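Trilldale Textile Workshop Opens Registration for Two-Part Hand Bookbinding and Cloth Covering Course

TRILLDALE, 24/12/2020 – Trilldale Textile Workshop has opened registration for a new course in making book cloth and binding sewn journals by hand. The course is intended for sewists and quilters who can already cut fabric accurately and who have no previous experience with paper or board.

The course is taught in two sessions. In the first, students back a length of quilting cotton with Japanese tissue and wheat starch paste, then leave it stretched on a board to dry. While the cloth dries, they fold and punch the signatures for the text block and sew them over linen tapes with waxed thread. In the second session, students trim the finished book cloth, cut boards to size, cover the case, and attach it to the sewn block.

Each student completes one journal of 106 pages. Covers may be made from a single fabric or from a pieced panel, provided that seams are pressed open and no seam falls within the hinge area. Panels with bulky intersections, metallic thread, or raised embroidery are not suitable for backing.

Course materials are supplied in a kit assembled by Eberhard, the workshop's supplier of paper and board. The kit contains text paper, gray board, tissue, tapes, thread, a bone folder, and two needles. Paste is mixed on site. Students provide their own fabric, prewashed without softener, along with a rotary cutter and an acrylic ruler. A fat quarter is sufficient for one cover.

Sewing frames from Midus will be available for use during class. Students who own a frame may bring it, but home equipment is not required for any step. 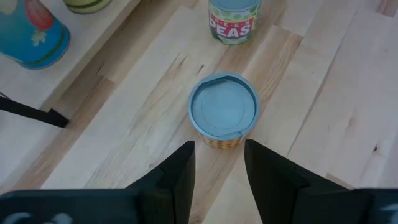 Pressing is carried out under weighted boards between sessions, and journals remain at the workshop during that time. Students who miss the second session may collect their materials with printed instructions, but the case will not be assembled for them.

The course will be held in the Trernisero Room, which has step-free access and adjustable-height tables. Enrollment is limited to 17 students. The first course begins in July, and a waiting list will be kept once all places are filled.

Registration forms and the full supply list are available from the workshop office. Requests for left-handed tools should be noted on the form.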